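Read sections 2.1 and 2.2 of the Sutitz reader before the November session. Problem set 4 assumes both.

## 4.1 Reflectance

Light reaching a surface is reflected, absorbed, or transmitted. For an opaque surface, reflectance *R* is the ratio of reflected to incident flux at a given wavelength. The curve of *R* against wavelength determines surface color under a stated illuminant.

Two components are kept separate in this course:

- **Diffuse.** Light enters the material, scatters, and leaves in many directions. It carries the body color.
- **Specular.** Light reflects at the interface. For glass and most glazes it keeps the color of the source.

Matte cloth is dominated by the first. A phone screen that is dark shows mainly the second, and its highlight moves when the viewer moves.
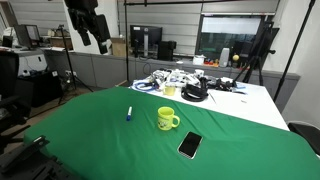
## 4.2 Luminance of a matte surface

For an ideal diffuser under illuminance *E* (lux):

L = R · E / π

L is in candelas per square meter. With E = 612 lux and R = 0.22, L is 42.9 cd/m². Viewing angle does not enter. Do not apply the formula to polished metal or gloss paint.

## 4.3 Interreflection

A large colored surface acts as a secondary source for whatever stands on it. The effect is strongest on the lower parts of pale objects and falls off with height. Buchanan's notes treat the two-surface case; the general case needs form factors (week 6).

## 4.4 Illuminant

Unless stated otherwise, use a source with a correlated color temperature of 3,000 K. Tables for daylight are in Appendix B. Do not mix the two in one answer.

Exercises

1. Find L for R = 0.80 at the same illuminance.
2. Sketch *R* for a yellow pigment, 400 to 700 nm.
3. Derive the factor of π in 4.2.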